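Fil et aiguilles courbes Pitonero, le coffret : mon avis après quatre mois

J'ai longtemps été fidèle aux sutures Mondov, par habitude plus que par conviction, et il a fallu une rupture de stock en mars pour que je commande le coffret Pitonero. Je l'ai payé 49 euros chez Rarnatus, port compris, ce qui me paraissait presque trop raisonnable pour du fil déjà serti sur aiguille courbe. J'avoue que j'ai ouvert la boîte avec un petit fond de méfiance – on a tous connu les lots bon marché dont l'aiguille plie au troisième passage, et on s'en souvient !

Première bonne surprise, les sachets s'ouvrent proprement, même avec des gants, et le fil se déroule sans garder trop de plis. Il lui reste un peu de mémoire au début, alors je le tire doucement entre deux doigts avant de commencer (une vieille manie, je le faisais déjà avec les Mondov) et ensuite il se laisse conduire très gentiment.
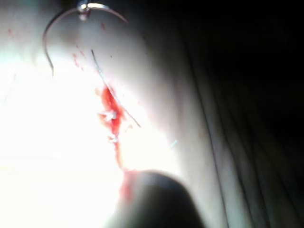

L'aiguille est pour moi le vrai point fort du coffret. Sa courbure est franche, elle accompagne bien la rotation du poignet et je n'ai pas eu à forcer pour la faire ressortir où je voulais. Elle est bien tenue au bout du porte-aiguille, à condition de ne pas la pincer trop près du sertissage, où elle finit par tourner un peu. Quant au fil, il est assez fin, et je craignais de le perdre de vue dès que ça saigne. Eh bien, tendu comme il l'est là en travers de la plaie, pâle sur le rouge, il se suit encore très correctement, même avec une lumière aussi forte que la mienne, qui blanchit tout un côté du tissu. Un fil plus foncé me conviendrait encore mieux, je l'ai d'ailleurs écrit au fabricant.

Côté nœuds, il faut prendre le temps de bien poser le premier. Le fil glisse volontiers et, si l'on relâche la tension trop tôt, tout est à reprendre. Chez moi, une série de points complète me demande environ onze minutes, un peu plus qu'avec mon ancien fil, mais je suis lente et je l'assume.

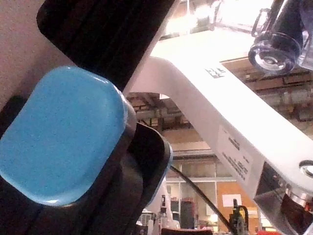 J'ai aussi voulu comparer avec le porte-aiguille Dow que je garde depuis mes débuts, dont les mors sont plus étroits. Le confort n'est pas le même : avec lui, l'aiguille Pitonero pivote plus facilement, et je suis vite revenue à mon modèle habituel. Si vous avez de petits mors, essayez un sachet avant d'en faire provision.

Mes reproches sont minces. La notice est mal traduite, le couvercle de la boîte ferme mal, et les tailles sont imprimées si petit que je les recopie au feutre sur le dessus. J'en ai recommandé deux coffrets.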